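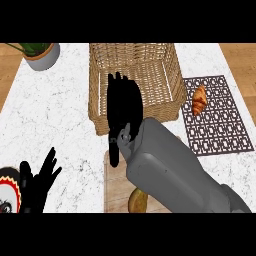
Oven Caramelized Onions (The Big Batch!)

Posted 02/02/2024

If you love caramelized onions but can't stand the thought of babysitting a skillet all evening, you are going to be SO happy with this method! The oven does most of the work, you get a whole pot of them at once, and your house will smell amazing for the rest of the day (and honest to goodness, a bit of the next one too).

I used to make these on the stove, one sad little pan at a time. Two big onions go in, you stir and stir, and you end up with enough for one burger. Then my neighbor Yến Tô brought an onion tart to our block party in September and I asked her how in the world she had the patience for it. She laughed and said she hadn't stood at the stove at all. She had put the lid on and gone out to rake leaves! I've been making them this way ever since and I keep a bag of them in the freezer at all times.

You do need a free afternoon. Total time is close to three hours, but the part where you're really doing something is slicing, stirring a few times, and scraping the pot at the end.

What You Need

5 pounds yellow onions (that's 8 to 10 medium-large ones)
3 tablespoons butter
2 tablespoons olive oil
1 1/2 teaspoons kosher salt
1/2 cup water, plus more for scraping the pot
1 tablespoon balsamic vinegar or sherry vinegar (optional, but I love it)
A few sprigs of thyme (also optional)

You'll also want a heavy pot with a lid that can go in the oven, 6 or 7 quarts. Mine is an old Povumard my aunt gave me, chipped on one handle, and it weighs as much as a toddler. Any enameled Dutch oven is fine. If all you have is a deep roasting pan, cover it tightly with foil and it will work, although you'll need to stir more often once the foil comes off.

Which Onions?

Plain yellow onions, the ones in the net bag! They have enough bite in them to still taste like something after all that cooking. Sweet onions are delicious raw on a sandwich but they cook down to something pretty close to jam, and I find it a little one-note. Red onions taste good and look kind of gray and purple when they're done, so I save those for pickling.

I get mine at Economou on the corner, where they sell a 10 pound bag for not much more than the 5 pound one. If you're anywhere near Closincombe in the fall, the Dillbridge farm stand has beautiful ones with the tops still on. Check that they feel hard all over and skip any with a soft spot by the neck or a green sprout poking out.

Step 1: Slice

Move an oven rack to the lower middle and heat the oven to 400 degrees.

Cut off the stem end of each onion, cut it in half through the root, and peel it. Trim off the root, then slice from pole to pole (from the stem end to the root end, the same direction the lines run) a good 1/4 inch thick. Please don't go thinner! Thin slices melt into mush over this much time, and you want strands you can pick up with a fork.

About the crying. I've tried the bread in the mouth, the candle, the swim goggles. What works best for me is a really sharp knife and onions that have been in the fridge for half an hour. My brother-in-law Ertuğrul Çınar swears by turning on the vent fan and cutting right next to the stove, and I have to admit that one helps a lot too. Pick your favorite. Or do the food processor with the slicing disk, which is fast and a little uneven and perfectly OK for soup.

Step 2: Load the Pot

Set the pot over medium heat on the stove and melt the butter with the olive oil. Add the onions, the salt, and the 1/2 cup of water. The pot will be full practically to the top and you'll think I've given you the wrong amount. I haven't! Toss them around with tongs as well as you can for five minutes or so, until the ones on the bottom start to go limp and everything has a little shine on it.

If you really can't fit them all, hold back the last couple of handfuls, wait a few minutes, and add them when there's room.

Step 3: Covered, 1 Hour

Put the lid on and slide the pot into the oven. Leave it alone for 1 hour.

When you take it out (thick mitts, and open the lid away from your face, there's a LOT of steam) the onions will be soft, pale, and sitting in quite a bit of liquid. They won't look like much yet. Stir them well and scrape down the sides.

Step 4: Lid Cracked, 1 to 1 1/2 Hours

Put the lid back on but leave it open about an inch so the steam can get out. Back in the oven it goes. Set a timer for 30 minutes and stir, then again for 30 minutes and stir. Each time, scrape the brown bits off the sides and the bottom and mix them right in. That's your color and your flavor, so get all of it!

Somewhere in here they go from blond to gold to a real caramel brown. My oven takes an hour and 15 minutes for this part. Yours might be faster. After the first hour, look every 15 minutes, and if the edges are getting dark while the middle is still pale, stir and turn the oven down to 375.

Step 5: Finish on the Stove

Move the pot to a burner on medium. Keep a mitt or a towel over the lid and the handles so you don't grab them bare-handed. (I have done this. Twice.) Cook, stirring pretty much the whole time, until the last of the liquid is gone and a brown coating forms on the bottom of the pot.

Now pour in 1/4 cup of water and scrape like crazy. The coating dissolves, the onions soak it up, and they turn a shade darker right in front of you. Let it cook dry, and do it again. I usually do this two or three times, until they're as dark as I want them. Stir in the vinegar and the thyme leaves, cook one more minute, and taste for salt.

You'll end up with around 2 1/2 cups. From five pounds! It's a little shocking the first time.

If Something Goes Wrong

They're soft but still pale. They just have too much water in them. Take the lid off completely for the last half hour, or give them a longer turn on the stove.

They're sticking and getting black spots. Heat's too high. Add a splash of water right away, scrape, and turn it down. Small dark bits are fine, but if it smells burned, move the good onions to another pan and don't scrape the bottom of the first one.

They taste too sweet. More vinegar, half a teaspoon at a time, and a few grinds of black pepper.

They're mushy. Next time cut them thicker. This time, stir them into sour cream with a pinch of salt and call it dip. It's wonderful dip!

Storing and Freezing

Let them cool a bit, get them into a shallow container, and put them in the fridge within two hours of cooking. They'll keep there for four days. Please don't leave them out on the counter in a jar of oil, even if you've seen it done, as that isn't safe.

For the freezer, I spoon them into a muffin tin, 1/4 cup in each, and freeze until solid. Then I pop them out and put them in a zip bag with the date on it. They're great for three months. You can drop one straight into a hot pan or a pot of soup with no thawing at all.

How We Eat Them

Burgers, obviously. On grilled cheese with Swiss and a tiny bit of mustard. Stirred into mashed potatoes, or into plain rice with a fried egg on top. Spread over puff pastry with goat cheese, which is more or less Yến's tart (she uses a few anchovies too, and I leave them off for the kids). One whole batch plus 6 cups of beef broth and a splash of dry sherry makes French onion soup for four on a weeknight, and I can't tell you how good that is when it's freezing outside.

Ertuğrul folds them into lentils and rice with plenty of cumin, and keeps a handful back to fry extra crisp for the top. I've asked him to write down the amounts and I'll post it as soon as he does!

A Few Questions I've Been Getting

Can I double it? Only with two pots. One giant pot just steams, and it takes forever.

Can I use all oil? Yes! Use 5 tablespoons of olive oil and they're dairy free. A little less rich, still very good.

Do I need to add sugar? Nope. Onions have plenty.

Can I do it in the slow cooker? You can, on low for 10 hours with the lid propped open a crack for the last three. They come out softer and wetter, so plan on finishing them in a skillet. There were 121 comments on my last slow cooker post and I think half of you were asking for this, so I promise I'll do a full write-up with times for the different sizes.

If you make these, leave a note and tell me what you put them on!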